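Granité au café : il prend en bloc au lieu de faire des cristaux

Forum Desserts et glaces > Sans sorbetière

Iara Figueroa
Bonjour à tous. J'essaie de refaire le granité au café que je prenais au salon Grisura quand j'étais étudiante. Il était servi très froid, avec des cristaux assez gros, et de la crème à peine sucrée par-dessus. Le salon a fermé et je n'ai jamais eu la recette.
Je fais un café fort, j'ajoute 50 g de sucre pour un demi-litre, je laisse refroidir et je mets au congélateur dans une boîte fermée. Je gratte à la fourchette au bout de deux heures, puis je laisse toute la nuit. Le matin c'est un bloc, et si j'insiste j'obtiens des éclats durs qui fondent en eau brune. J'ai recommencé trois fois avec le même résultat. Mon congélateur est un Nuson assez ancien, réglé au plus froid.
Est-ce que c'est le sucre, le congélateur ou la méthode ? Je n'ai pas de sorbetière et je ne veux pas en acheter une. Et pour la crème, est-ce qu'il faut la monter complètement ?
Merci d'avance.

Anum Mirani
Les deux premiers, et un peu le troisième.
Pour le sucre, 50 g par demi-litre c'est trop peu. Le sucre abaisse le point de congélation et c'est lui qui garde les cristaux séparés. Je mets 90 g pour un demi-litre de café, dissous pendant que le café est encore brûlant. À froid on a l'impression que c'est moins sucré, donc ne vous fiez pas au goût du mélange tiède. Si vous montez au-delà de 120 g, il ne prendra presque plus et vous aurez une bouillie.
Pour le récipient, prenez un plat large en métal et versez sur deux centimètres d'épaisseur, pas plus. Une boîte haute gèle par les bords et le centre reste liquide longtemps, puis tout se soude d'un coup. Mettez le plat vide au congélateur une demi-heure avant.
Ensuite il faut gratter souvent. Première fois au bout de 45 minutes, quand les bords sont pris — on ramène ces bords vers le milieu. Puis toutes les 30 minutes, en écrasant les morceaux avec le dos de la fourchette. Chez moi il faut 5 passages. On le mange dans l'heure qui suit le dernier. Si vous devez vraiment attendre le lendemain, sortez-le dix minutes avant de servir et regrattez tout, ce sera correct mais les cristaux seront plus fins.
Le réglage au plus froid ne vous aide pas. Remettez-le sur la position normale, –18 °C suffit.
Pour la crème : entière, bien froide, une cuillère à café de sucre glace pour 20 cl, et vous arrêtez quand elle nappe le fouet. Si elle tient toute seule elle est trop montée, elle reste en paquet sur le granité. Je mets aussi les verres au congélateur.
Pour le goût de votre salon, je ne peux pas vous dire. Beaucoup d'endroits ajoutaient un zeste de citron dans le café chaud, retiré au bout de cinq minutes. Ça vaut un essai sur une petite quantité.

Plonow
Moi je mets le café sucré dans des bacs à glaçons et je passe au mixeur. Deux minutes et c'est fait. C'est pas exactement pareil mais personne à la maison ne se plaint. Attention au mixeur par contre, il faut qu'il soit assez puissant, j'en ai cassé un.

Iara Figueroa
Merci à tous les deux. J'ai refait mercredi avec 90 g et un plat à tarte en métal. Au quatrième passage j'avais déjà de vrais cristaux, assez gros, et ils tenaient à la cuillère. Le zeste de citron, je crois bien que c'était ça, ou alors je me le suis persuadée en goûtant. La crème était trop montée, je l'ai rattrapée avec un peu de crème liquide.
Je n'ai pas essayé le mixeur, le mien ne supporterait pas.

Anum Mirani
Tant mieux. Avec un café moins torréfié, descendez à 80 g.

Sujet vu 1813 fois
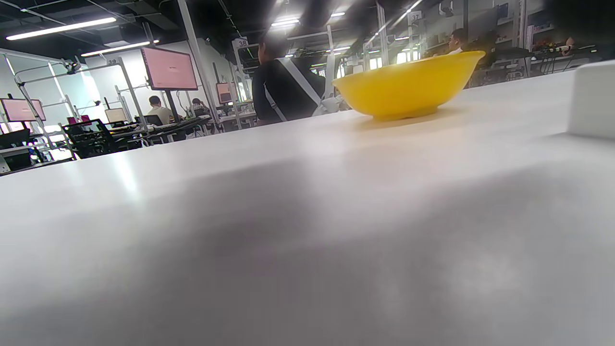
Dans la même rubrique

Sorbet au citron trop acide, comment rattraper ?
Quel chocolat pour un chocolat glacé à boire ?
Crème glacée sans œufs : la texture est sableuse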